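Speaker notes: "The Drawer Problem"
Surnwood Community Hall, May, evening session
Zyanya Salinas

Slot is thirty-five minutes including questions. Clicker sticks on slide 3, press it twice. Water on the left, projector cable on the right, do not repeat Zavala.

SLIDE 1. Title

Wait for the chairs to stop scraping. Say good evening. Say thanks to the library people for moving their book sale two feet to the left.

I organize other people's kitchens for a living. My mother tells her friends I work in logistics. Pause here, it usually gets a small laugh, and if it doesn't, keep going as if it was a sad fact about my mother.

Tonight is about flatware. Forks, spoons, chopsticks, the knife with the bent tip that everybody has and would defend in court. I picked it because it's the one category every household owns, uses daily, and has never once thought about on purpose.

SLIDE 2. What people say is in the drawer

Ask the room: how many forks do you own? Take a few shouts. Somebody will say eight with great confidence. Write it on the flip chart.

In the Levotbridge project I asked the same question at every front door before I was let into the kitchen, and wrote down the answer. Then we emptied the drawers onto the table. The record for one household was 105 pieces of flatware for a family of four. They had told me "just the one set." In fairness, one set was in there somewhere.

Don't name the family. They may be here. The father has a very recognizable laugh.

SLIDE 3. Three kinds of utensil

(Click twice.)

The ones you reach for. The ones you use when the first lot are in the dishwasher. The ones that came with you from an apartment you moved out of in your twenties and have no memory of buying.

Hold up the grapefruit spoon. Ask who has one. Ask who has eaten a grapefruit this year. Put the spoon down slowly.

SLIDE 4. Get it out on the table

This is the whole method and I charge by the hour for it, so please look impressed.

You can't sort a drawer while the things are in the drawer. You end up rearranging the top layer and feeling wonderful. Clear the table, put down a cloth so the metal doesn't clatter and wake the baby, and lay things out in a row, handles toward you. One of each kind to begin with. Leave a gap between kinds. If you can't say what kind a thing is, it goes to the far end and waits.

Go slowly on this slide, people take notes.
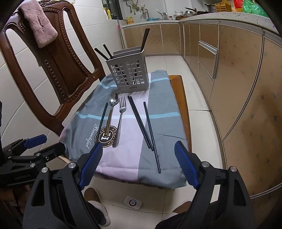
Laying out: spoon, fork, chopsticks. Caddy at the back.

Leave it up while talking about chopsticks, which need their own few minutes.

A fork is complete. One fork, one job, off it goes. A chopstick by itself is half an object. Point at the two lying together on the cloth, then at the singles. This is where households come apart. I have watched a couple who agreed on a mortgage in one afternoon spend most of an evening on whether two black chopsticks were brother and sister.

My advice, in order:

Pair them before you do anything else. Lay two side by side and line up the thick ends. Same length, same taper, same finish: pair. Move on. Don't hold them up to the light.

Singles get a place of their own until the whole kitchen has been searched. Look in the dish rack, the caddy, the dishwasher filter, the plant pots. (The plant pots get a laugh from gardeners only. If there are gardeners, mention tomato stakes.)

If everything you own is the same plain black, congratulations, any two will do, and you may go home early. The trouble belongs to people with gift sets.

Also worth pointing at: the caddy. Plastic, open at the top, openings in the sides. I like a caddy. It lives near the sink, it takes long things a drawer won't, and you can see at a glance when it's too full. The danger is that it's very good at receiving and poor at giving back. Things go in on a busy evening and stay through two presidents. Empty it completely as part of the sort. People skip this. They treat the caddy as a separate country.

SLIDE 5. The cloth

Short one. Somebody always asks what cloth to use. Any cloth. A folded one is softer and stays put better. Stripes are handy if you like a straight line, and if you don't like a straight line you've come to an odd talk.

If the good tablecloth is too good for this, then ask yourself what it's waiting for. Leave that hanging. Drink water.

SLIDE 6. Deciding

Now the row is out and you have to pick who goes back.

My rule is people at the table, times two, plus guests you really have. The word "really" is doing a lot of work in that sentence. At the Skondedura workshop a man told me he kept service for 13 in case his cousins came. I asked when they'd last come. He had to phone his sister.

Spoons vanish faster than forks, so allow yourself extra spoons. I have no theory about this. I had one, about yogurt and office lunches, and a lady in the front row at Zavala took it apart in front of everyone.

Serving pieces: keep the ones whose serving dish you can name.

Chopsticks: keep them in pairs, and keep a few more pairs than you think. They do a lot of work besides eating. Beating eggs, turning bacon, fishing toast out of the toaster. (UNPLUGGED. Say it loudly. There was a letter.)

SLIDE 7. Putting it back

Most-used nearest your hand when you're standing where you stand. Not where the magazine says you stand. Walk into your kitchen half asleep and notice which drawer your hand goes to. That's the flatware drawer. If it's currently full of batteries and takeout menus, we have found your second evening's work.

Long things flat along the back or upright in the caddy. Handles all one way in the drawer. In the caddy I put eating ends up for forks and spoons if it's for drying, and I know there are strong feelings about fingers and hygiene, and I'll take those at the end, from outside, through the window.

SLIDE 8. The other people in the house

They will put the forks back wrong. You can label the drawer. I labeled mine. My son read the label, said "nice," and dropped a fork in with the spoons while looking at me.

What did help was taking things away. With fewer pieces in there, wrong is easier to see and quicker to fix. The Levotbridge households I went back to had mostly kept it up, with more than 3 of them asking whether I'd now look at the plastic tubs. I would not. I have a separate talk on lids and it isn't suitable for evenings.

SLIDE 9. Try it

Hand out the bags. Each table gets a mixed bag and a cloth. Seven minutes by the wall clock. Tell them the bags contain one chopstick with no partner anywhere in the building and watch what they do about it. Table nearest the radiator usually gives up first and starts chatting, let them.

Walk around. Don't help. Hands in pockets if necessary.

SLIDE 10. Questions

Likely ones:

Dishwasher basket, sorted or mixed? Mixed washes better, spoons nest if you let them. Sorted unloads faster. Pick your misery.

What do I do with the extras? Box by the door, a month, then the thrift store. Wash them first, please, they've asked me to mention it.

Silver from grandmother? Use it. If you can't bring yourself to, give it to the relative who keeps asking.

Is the grapefruit spoon for sale? It has been asked twice. No.

Collect the bags before people get their coats on. Count the cloths back in, they're mine. The hall wants the lights off by 9 and the side door sticks, so lift and pull.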